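The Griltis Household Challenge

The Griltis Household Challenge, usually shortened to the Griltis, is a yearly student contest in which teams program a two-armed robot to do chores in rooms that exist only in software. It grew out of an after-school club and is now open to high school and community college teams. The winners receive a trophy in the shape of a doorknob.

Format

Each team is given the same simulated robot and the same simulator, called Wevex, and 14 rooms to practice in. The final is held in rooms the teams have never loaded. Tasks are short and sound insulting when read aloud: open a drawer, close a cabinet, put a thing on a shelf. The rulebook, at 28 pages, is considerably longer than the tasks it governs, and four of those pages define the word "open."

A run is scored on whether the task is finished, on how long it takes, and on damage. Furniture in Wevex cannot be scratched, but the scoring program keeps a record of how hard it has been hit and is not known for its mercy.

Practice rooms

Rooms are put together from a library of walls, floors and furniture, and the library makes no promises about taste. Teams work from the robot's own viewpoint and from views close to its grippers.

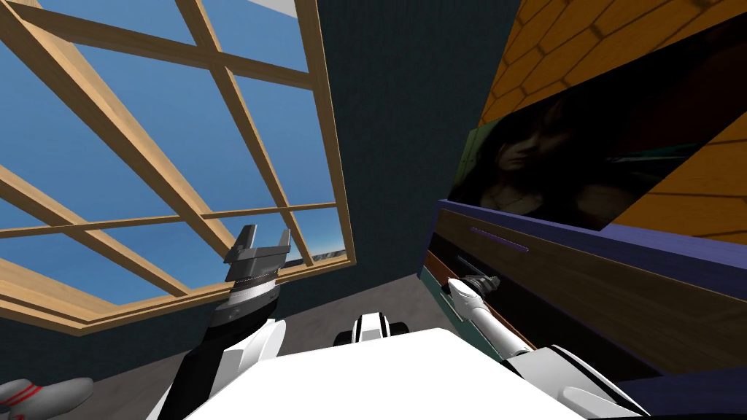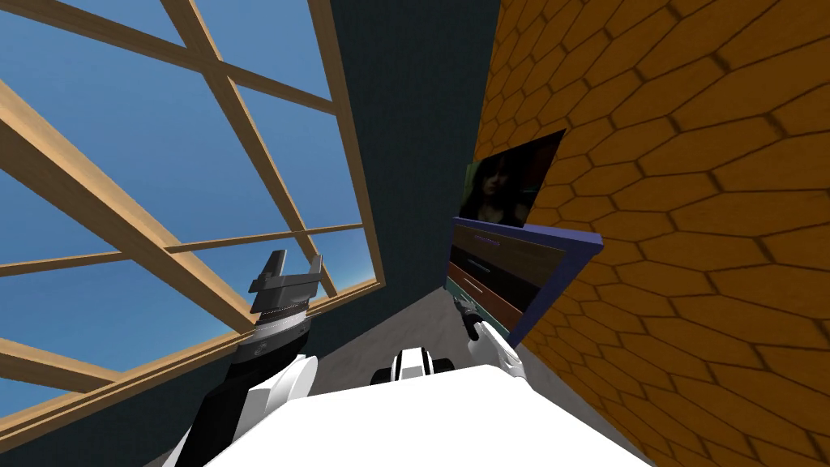
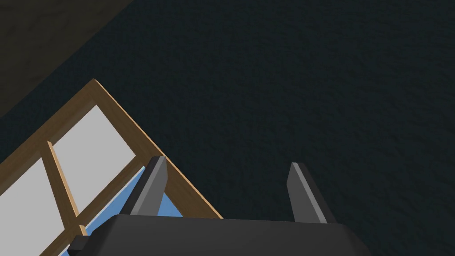
Camera placement has been the most argued-over part of the contest from its second season on. The rules let a team tilt the main view as far as it likes, and many do, on the theory that a steep angle keeps both arms in sight at once. The price is paid by whoever has to watch. In the room with the orange tiled wall, the big window leans over like part of a sinking ship, and the woman in the dark picture looks out over the furniture at a slant. Newcomers tend to straighten the view on the first Thursday and put it back the week after. The close views have their own critics, chiefly among students who have spent an evening trying to work out which piece of wood they were looking at.

Scoring disputes

The best-known dispute is the Melnyk ruling, named for the school whose robot opened the correct drawer with its elbow. The judges found nothing in the rulebook requiring the use of a gripper and awarded full marks. The following edition required the use of a gripper. The same school then held a gripper against the cabinet and used the elbow again - the passage has been rewritten twice more.

Participation

The most recent contest logged 3,068 practice runs before the deadline, of which 2,519 ended without the task being finished. Organizers describe this as a healthy ratio. A sister event, the Lutasham Open, uses the same rooms with real furniture and a real robot, and draws a much smaller field. It is held in January in an unheated hall, and teams are advised to bring gloves, tape and a spare drawer.

Contact the editors | Copyright and reuse | Back to top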